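Nastel Sorting Cell: notes from the open day at Grostdale
January | By the equipment desk
2 min read

Vermeulen sells the Nastel as a tabletop sorting cell for small shops: one arm, a perforated blue table, a wooden work board, and software that is supposed to learn a new part in 14 minutes. We went to the Grostdale open day to see how much of that holds up.

The sales sheet says "any small part." The demo used toy blocks in bright colors, hearts and stars and cylinders, on a pale board with lots of bare wood left over. My parts are gray, oily and arrive in a heap. I asked for a run with a handful of washers and was told to send samples to Urnbridge.

Teaching took 43 minutes by my watch, and that included 2 restarts. The staff were polite and blamed the room lights. Maybe so, but my shop has room lights too.

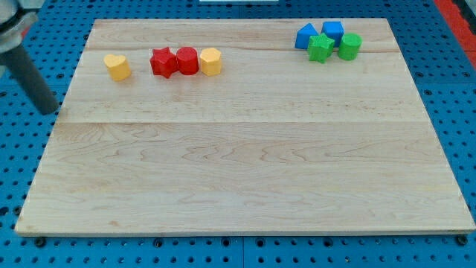 Price is another sore spot. The base package covers the arm and the table. The gripper fingers, the second-year license and the training visit are all extra, and the quote I got ran to 3 pages. Delivery is from Urnbridge only. Ask for a trial with your own parts before you sign, and get the teaching time in writing.

Related items
Nastel spare finger set
Vermeulen table risers
Urnbridge service plans compared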